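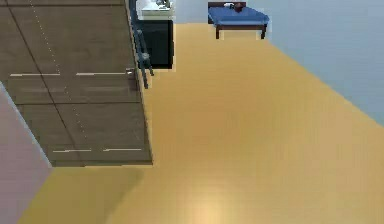

Chapter 4
Site Setup for Community Fundraising Events

4.1 Scope of the chapter

Site setup covers the period between the handover of a venue and the admission of the first guest. The preceding chapter dealt with permits and ticket sales. The present one deals with tables, seating, serving lines, signs and the people who put them in place.

Two terms are used throughout. The setup window is the number of minutes during which the crew has access to the site before opening. The setup load is the total work to be done in that window, expressed in person-minutes. If the load is greater than the window multiplied by the crew size, the plan fails on paper and must be revised before the day of the event.

4.2 The Clovholm supper

The main case in this chapter is the annual supper held at the Clovholm fairground on a Saturday in October. Attendance was capped at 200. The event chair, Citlali Magaña, calculated a setup load of 2090 person-minutes, of which 815 were assigned to tables and chairs. The remainder was divided among the serving line, the raffle stand, lighting and signs. Her worksheet is reproduced in Section 4.5.

The Grarnis auction, discussed in Section 4.6, used the same method on an indoor site with a much shorter window.

4.3 Order of work

Items that fix the position of other items are placed first. At most sites these are the serving line and the main aisle. Tables follow, then chairs, then table coverings. Centerpieces and printed programs are set out last. Outdoors, light items are held in their boxes until weights or clips have been issued.

Key terms: setup window, setup load, crew size, fixed item, main aisle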